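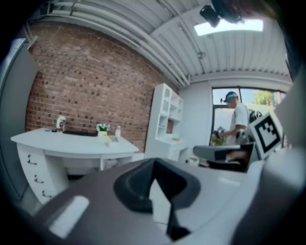
The rubber finger pads on a hand-held gripper wear faster than any other part of the tool, and most complaints about poor grip can be traced to pads that are dirty, glazed or fitted slightly out of line. Pads should be inspected at the start of each shift and replaced as a set. The pad on the Drulemex hand tool is dark charcoal, with a rounded opening at the top and a taper running down to a narrow tip, and the tip is the place to look first. The printed marker card mounted near the gripper should be checked at the same time, as it is easily knocked during a pad change. The same routine is suitable for the older Ploltance tool, apart from the screw sizes.

Cleaning the pads

Use a lint-free cloth dampened with warm water and a small amount of dish soap. Wipe from the opening toward the tip, then wipe again with clean water and allow the pad to air dry for 14 minutes. Solvents, window cleaner and hand sanitizer must not be used on the rubber. A pad that still feels slick when dry may be rubbed lightly with a 1000 grit sheet, using no more pressure than the weight of the hand. Record the sanding in the tool log. A pad may be sanded once only.

Replacing the pads

Switch the tool off and disconnect the battery. Place it on a clean, level surface with the fingers open. Clear the surface beforehand of drinks and loose papers; small screws are quickly lost among them. Remove the two screws behind each pad and lift the pad straight out. If it resists, warm the finger with the hands for a minute and try again. A screwdriver must never be used as a lever, as the housing scratches easily and a raised edge will hold the new pad away from its seat.

Brush out the seat with a dry toothbrush. Press the new pad in with the thumb, starting at the opening end. Tighten the screws by turns, a little on each side, until both are snug. Close the fingers slowly by hand and confirm that the tips meet along their full width. A strip of ordinary printer paper held between the tips should resist a gentle pull.

Pads are to be replaced after 8 weeks of regular use or over 200 hours on the counter, whichever comes first. Split tips are to be replaced immediately.

Care of the marker card

The card must be flat, clean and firmly attached. Dust may be removed with a dry cloth. Do not write on the card, cover it with tape or laminate it, as glare from a window or ceiling light will interfere with reading. A card with a bent corner or a scuffed border should be exchanged for a new one from the Ellow spares drawer. After a card has been exchanged, the tool must be calibrated again before it is returned to use, even when the new card appears to sit exactly as the old one did.

Storage

Store the tool with its fingers slightly open. Pads left pressed together over a warm weekend take a set, and the grip will be uneven until they recover. Keep spare pads in their paper sleeves, away from direct sun, and use the oldest stock first.

Supplies

Pads, screws and cards are ordered through Ursu. Orders for the summer period should be placed before the end of June. Quote the letter code molded into the back of the pad, as left and right pads are supplied separately.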